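3.2 Reading the color on the Galbraith woodcuts
4 min read
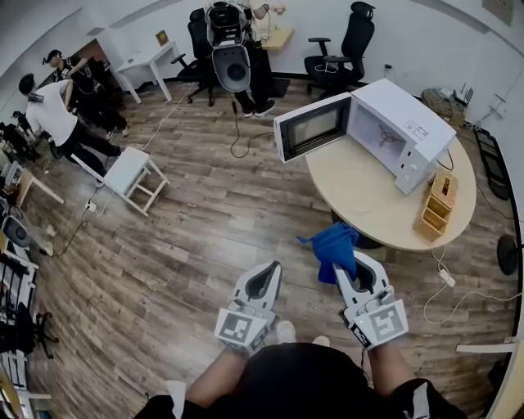 The Galbraith album holds 19 woodcuts from the Rarnton workshop, and 16 of them carry color laid on by hand. What excites us most is how much the brushwork varies from sheet to sheet! On the early leaves the red runs well past the cut lines, while the later ones show a steady edge that almost certainly came from a stencil. Sproģis first proposed a stencil for the robes alone — we now think it was used for the skies as well.

Paper tells a matching story. The sheets with stenciled skies share one watermark, and the same mark turns up in the Plakis account books, where a colorist was paid by the batch of 100. That is a wonderful link between a finished print and the wages behind it.

Figure 1. A blue cloth held at the tip of the right-hand gripper, with the left gripper empty.

Hinojosa reads the batches as proof of a separate coloring shop. We lean the same way, though the books break off in July and a second hand takes over the entries after the gap.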